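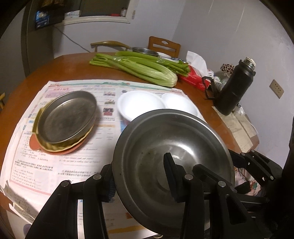 手持夹爪夹着不锈钢锅盖，圆餐桌上还有芹菜、小奶锅和保温瓶。

2024年1月

去年年底开始，我接了一份在家采集夹爪操作数据的活，项目内部叫 Hatard。做法不复杂：手里拿一个夹爪，用它代替自己的手去拿家里的东西，夹爪上的相机把过程录下来，录完上传，由 Clelen 那边的审核组检查，合格的进库，不合格的退回来。

项目发过一份操作规范，一共18条。头一个月我大概只认真看过前一半，后一半是被退回几次以后补的课。这篇把我现在实际在用的规矩记下来，有些是规范里的原话，有些是我自己加的。手上的规范是第二版，以后改了，以新的为准。

## 开录之前

先说桌子。规范要求“保持真实生活环境”，意思是不要为了录制把桌面收得干干净净。我一开始理解反了，每次都把桌子清空，只留一个要夹的东西，结果整批退回，理由写的是“场景过于单一”。后来我就在吃饭的桌子上录，报纸、碗、菜、塑料袋该在哪儿在哪儿，只做下面几项检查：

- 刀、剪刀、玻璃器皿拿走。
- 刚从灶上下来的锅不上桌，放凉再录。
- 开着口的汤水不留在桌上，瓶子的盖子拧紧。
- 带姓名、电话、地址的纸张翻面或收走，快递单尤其要注意。
- 照片、镜子、开着的手机屏幕不能入镜。

最后两条是隐私方面的，规范里写得最严，违反一次整段作废，没有修改的机会。印刷品不在禁止之列，报纸、传单、孩子的练习纸都可以，只要上面没有手写的个人信息。我现在的习惯是录之前绕桌子走一圈，从夹爪会经过的方向各看一眼，坐着看不见的东西，站起来常常就看见了。

然后是夹爪本身。每次开机先空夹八次，听有没有异响，看两边的指头是不是同时合拢。指垫用干布擦，不用酒精。酒精擦过的垫子会发硬，我换过一副才知道，那副垫子还是自己掏的钱。连杆上的销轴每周看一遍，有松的就停用报修，不要自己拧紧了接着录，因为拧完以后开合的角度可能和标定时不一样，录出来的数据审核组未必看得出来，用的人会遇到麻烦。

## 夹取

规范里关于夹取的条目最多，我用得上的是这些。

第一，接近物体要慢，中途不要停下来调整姿势。要调整就退回去重来。停在半空犹豫的那几秒，审核组会标成“无效动作”，标得多了这段就不要了。

第二，夹薄边的东西，比如锅盖、盘子，两个指头要分在边缘两侧，夹稳了再离开桌面。锅盖这类大而圆的东西容易绕着夹持点转，我会先抬起一点点，看它转不转，不转再往上抬。转了就放下，换个位置夹。不锈钢的表面滑，沾了油更滑，上面有水渍、旧划痕倒没有关系，不需要擦亮，规范里专门提到“不得对物品进行美化处理”。

第三，大件会挡住相机。锅盖竖起来以后，后面的东西有一部分就看不见了。规范允许遮挡，但要求开始和结束的时候能看清目标放在哪里。我的做法是开始前在起点停一下，让相机把桌面看全，放下以后退开，再停一下。

第四，另一只手不帮忙。这条最难遵守。东西要掉的时候，人会本能地伸手去接。规范说，伸手接了就把这段标为“人工干预”，不算违规，但瞒着不标算。我标过好几段，没有因此扣过钱。

第五，重量。单件不超过700克，这是我那个型号的限制，别的型号请看自己的说明。装满水的保温瓶不要夹，空的可以。没把握就先放厨房秤上称一下，别用手掂。我有一口小奶锅，掂着很轻，称出来离上限没差多少。

第六，掉了就让它掉。先停下，看看有没有砸坏东西，再按结束键。失败的片段也要交，标“失败”，不要删。我问过审核组，他们说失败的片段有用，前提是标对了。把失败标成成功，比没录还糟。

## 食物

食物单列一条，是因为我在这上面吃过亏。录过的菜能不能吃，规范没有规定，只说“由采集人自行判断”。我的规矩是，整把的、回头要洗的菜可以录，例如芹菜，录完正常洗了下锅。洗好切好的、直接入口的东西不录。夹爪在地上放过，没擦之前不碰任何吃的。

用来装熟菜的碗盘，录完重新洗一遍。听起来多余，可指垫一天下来碰过多少东西，自己心里有数。

## 标注和上传

每段录完当场写标签，不要攒到晚上。我攒过一次，后来对着一列时间戳怎么也想不起哪段是失败的，只能从头看一遍，花的时间比录的时间还长。

标签写动作和物品，不写评价。“夹起锅盖，放到桌子右侧”可以，“顺利夹起锅盖”不行。物品名称用统一词表里的，词表里没有的选“其他”，在备注里写清楚。我在的小组有人把奶锅写成“小锅”，有人写成“汤锅”，后来统一返工，每个人都重看了自己的标签。

我到现在交了100多段，退回的主要是早期那些。退回原因排在前面的是隐私和漏标，真正因为夹得不好被退的很少。

## 还有两点意见

一是规范里对光线的要求太含糊，只写了“光线充足”。冬天下午四点以后我家餐厅就暗了，开灯桌面反光，不开灯又看不清，交上去有时过有时不过。希望下一版能给个明确的标准，哪怕是一张对照图也行。

二是休息。规范建议每录一小时休息，没说休多久。夹爪拿久了手腕会酸，酸了动作就抖，抖了又要重录。我现在录四十分钟停二十分钟，效率并没有下降。用 Sirham 那套夹爪的人说他们的轻一些，我没有用过，不好比较。

据说新版规范要到七月才出，光线那条我已经提交了反馈，还没有收到回复。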